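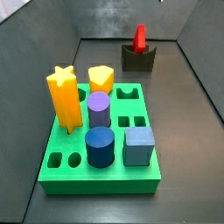

**For release: October 2020**
**Sarkero bench kit plans now free to download from Nuttall shared workshop**

I've been putting this off for months because I kept wanting to fix one more thing, but the plans for the Sarkero sorting bench are finally up and anybody can have them. Free! Every panel drawing, the block files, the holder, the wiring sheet and the code are in one folder, and you can build the whole thing in a garage, a spare room or a shared shop like ours.

I'm one of the members at Nuttall, the shared workshop on the old cannery lot in Barkia, and I build things there most evenings. Sarkero is a small robot bench for practicing one job: picking up a shaped block and putting it in the hole it belongs in. Toddlers get good at this in an afternoon. My arm has had since February and it's still working on it (so am I).

**What's in the release**

The folder has 128 files in it, which sounds like a lot, but most of them are different sizes of the same blocks. I saved every version because people's grippers open to different widths, and I figured somebody would thank me for it later. There's a plain text list at the top telling you which ones I'm using right now. Start there.

You get:

- drawings for the gray enclosure, with the walls and floor as flat pieces
- the green sorter board
- the block set, from the tall star down to the plain cylinders
- the black holder with the scooped top
- the control code, plus my notes on tuning it
- a shopping list with the boring stuff (screws, feet, cable ties)

Please read the notes before you touch the tuning numbers. They're messy and I swear in a couple of places, but they'll save you some time.

**About that holder**

The holder is the part I get asked about the most when folks wander past my bench. The early setup started every block lying flat on the floor, and the gripper would come in, nudge it, chase it into a corner and give up. I must have watched that a hundred times. So I drew up a squat black stand with a curved dip in the top that keeps the block upright where the arm can get at it. The red block is the one I use it with most. It stands up there with the slanted edge on top, and the arm has something decent to close on.

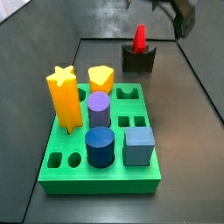 I also like to leave most of the other blocks on the board during a run. It makes the job harder in a good way. With a bare board the arm can come in from pretty much any direction and get away with it, but once that tall star is standing there it has to plan a path, and a sloppy path knocks something over. The star is a pain, by the way. It has the most points to line up and it's the tallest of the bunch, so any wobble in the wrist shows up at the bottom where it counts. If you're just starting out, practice with a cylinder. Cylinders don't care which way they're turned!

The walls earn their keep too. I tried it out on an open table first and spent half my evenings crawling around after dropped blocks. Plain gray was my pick for the inside because the bright colors stand out against it and the code has an easier time telling a block from the floor. I still get glare off the surfaces in there, and I haven't beaten it. If you've got a trick for that, write to me, I mean it.

**How it's doing**

I've logged 2593 tries so far, and 1166 of them ended with the block all the way down in the right hole. I'm putting the full log in the folder so you can see the bad weeks along with the good ones. There's a stretch in the middle where a loose screw on the arm mount wrecked nearly everything and I blamed the code the entire time. Check your screws.

Material for the enclosure, board and blocks ran me about 70 dollars, and that doesn't include the arm. Mine was already sitting on the shelf from an older project called Vinari, a plant-watering contraption that soaked a windowsill and was politely retired. The code talks to the arm through one short file, so if yours is a different model you should only have to change that one. I say "should." Two other members have tried it and one of them was up and running the same night. The other is still at it.

**Who it's for**

Anyone who's curious, really. If you've got an arm collecting dust, here's something to do with it. Teachers are welcome to the files, and so are other shops, and you can change whatever you like and pass it along. All I ask is that you leave the Sarkero name on the read-me and tell me what you changed, since I'll most likely want to steal it.

Next up on my list is a second board with the holes in a new layout, to find out how much my code has learned about shapes and how much it has just memorized where things go. I have a bad feeling about the answer. I'd also like to make a holder that fits the pentagon block better.

**Getting the files and seeing the bench**

The folder is linked from the projects page on the Nuttall site, under Sarkero. There are paper copies of the drawings in the rack by our front desk if you'd like to flip through them first. Reporters and bloggers are welcome to use anything in this release, and if you want to come see a run, leave a note for the Sarkero bench at the desk or use the contact form. I'm there most evenings after dinner, and I'm always happy to talk about it, probably for longer than you planned.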